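Open Day at Ellasau: What We Saw of the Zoneo Project

Report by Leonor Matos and Kieran Pickering
Module: Technology and Everyday Life
Supervisor: Monique Guérin

1. Why we went

Our group had already read the Zoneo leaflet, which promises "a helping hand in every home". The leaflet has no figures in it and does not say which jobs the hand can help with. When the Ellasau lab announced an open day in June we signed up so that we could ask about this in person. There were 20 places on the afternoon tour and the two of us got the last ones on the list.

We should say that neither of us studies engineering. We went as the kind of people who might one day be asked to buy such a machine or share a kitchen with one.

2. How the visit was organised

We were met at reception and taken to a seminar room, where Wouter Verbeke gave a talk on how the arm is trained to pick up household objects. Most of the training takes place in simulation, in furnished rooms built on a computer. He said the team had 1,946 recorded attempts in its current set and hoped to have many more by the end of the year. We asked how many had ended with the object in the gripper. He said that depended on what was counted as a success, and moved to the next slide. We asked again at the end and were told a paper was being written.

After the talk came a demonstration on a large screen, led by Benvinda Garcia, and then coffee. The programme had also listed a session with the real arm. It was dropped on the day, with no new time given, and for us this was the biggest let-down of the visit.

3. The demonstration

Benvinda Garcia was much more open than the leaflet. She explained that a simulated room is cheap to rearrange and that a dropped cup costs nothing. The computer can also swap objects and furniture between one attempt and the next, so the arm does not simply learn one table by heart. She called the software Drindis throughout, and we understood this to be the lab's own name for it.

The part we found most useful was when she stopped the picture and let people ask questions about it. The room she had stopped on was a dining room with a light wooden table and black chairs.
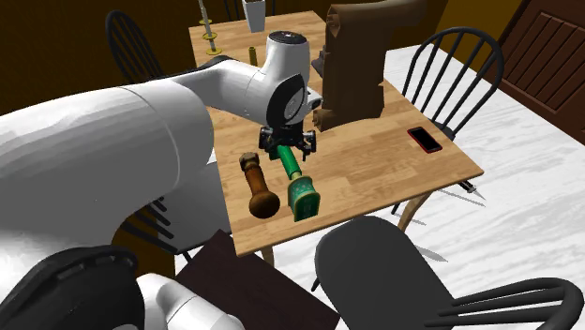
Figure 1. The simulated arm with its gripper over the green-handled object on the dining table.

Our questions at this point were about the choice of objects. The green and teal thing could be a brush or a stamp, and the brown one next to it looks something like a pestle. We could not name either with any confidence, and we have both spent a fair amount of time in kitchens. If a visitor cannot say what an object is for, it is hard to judge whether the robot is handling it well. Benvinda Garcia answered that at this stage the arm only has to grip and lift, and that use comes later. That is a fair reply, but it is a long way from the leaflet.

We also noticed how much space there was on the table between most of the things. Kieran's family table does not look like that at any time of day. A phone lay well over to the right, and we would have liked to see what happens when the phone is lying on top of the thing you want.

4. What we were told and what we could check

We were told that skills learned in simulation carry over to the real arm. We could not check this, as the real arm was not shown.

We were told that a home version might be ready in 2 years. The only support for this was a slide with an arrow on it.

We were told that the partner firm, Santoro, would test the system in 50 flats. When Leonor asked whether the people living there had been approached, the answer was "not yet".

5. Our view

We believe the people in the lab are doing careful work, and the demonstration taught us more than the reading did. Our doubts are about the way it is being sold -- the leaflet talks about homes, while the work we saw is about one arm over one table inside a computer. We would advise next year's group to write beforehand and ask for the real arm to be confirmed, and to put the question about success rates in the same message.

Our notes from the talk are in Appendix A. The leaflet is in Appendix B.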